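Odstead Questions the Case for Replacing Office Desktops Early

PROLASSTEAD, June – Odstead, the repair workshop on Butkienė Street, is asking local offices to look twice before they sign for new computers. The workshop opens its desktop bench to small businesses this month, and it has doubts about much of what they have been told.

"Past saving" is a phrase the workshop hears often. It is usually said of a machine with the side panel still on. Odstead took in 200 retired desktops from offices in the district over the winter and found 80 that needed a drive, a cleaning or a memory module and nothing more. The workshop does not claim that every old computer is worth keeping. Some are slow, some use too much power, and a cracked board is a cracked board.

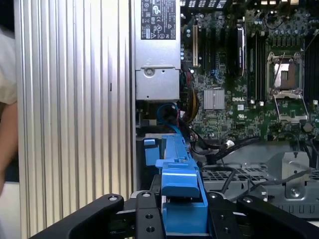 What should an office do before handing over a desktop for repair?

Back up the files, write down what the machine has been doing wrong, and leave the power cord at home. Passwords are not needed for a hardware check.

Odstead is just as wary of repair shops that promise too much, its own trade included. A cheap upgrade will not make a tired machine new, and the workshop will not quote a lifespan for one. Each customer gets a written list of faults and a price before any part is ordered. If the price comes close to that of a decent replacement, the list will say so.

The bench takes desktops only. Laptops and printers go to Voda, the shop next door, which sets its own prices.

Drop-off is from 9 a.m. to noon at the side entrance. Machines not collected within a month are stripped for parts.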